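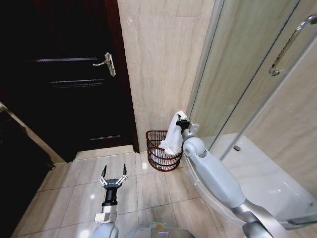
3. Teleoperated Demonstrations: Towel to Basket

November
By the Gretgate student team

The task was recorded in a tiled bathroom at the Akport test apartment. The operator drives both arms by remote control, using the head view only, and places a white towel in a red wire wastebasket between the shower enclosure and the marble-patterned wall. The right arm does the placing. The left gripper stays open and low over the floor unless a second grasp is needed.

3.1 Procedure

Each demonstration starts with the door closed and ends when the right gripper has opened and moved clear of the basket. Joint positions and gripper commands are logged at 50 Hz, head video at 25 Hz. We collected 200 demonstrations with the Golberg controller. Runs in which an arm touched the glass were kept but labeled.

3.2 Observations

The pinch point matters more than we expected. A grasp near the middle of the towel leaves long ends that catch on the wires - the operator then has to lift and try again. Depth was hard to judge against the clear shower panels, and operators slowed down on the last part of the reach.

Reflections on the glossy floor tiles also shifted as the head moved. The Kamolrat filter removed most of the resulting errors in basket position, but it added a delay. Training on the full set was stopped at 800 epochs.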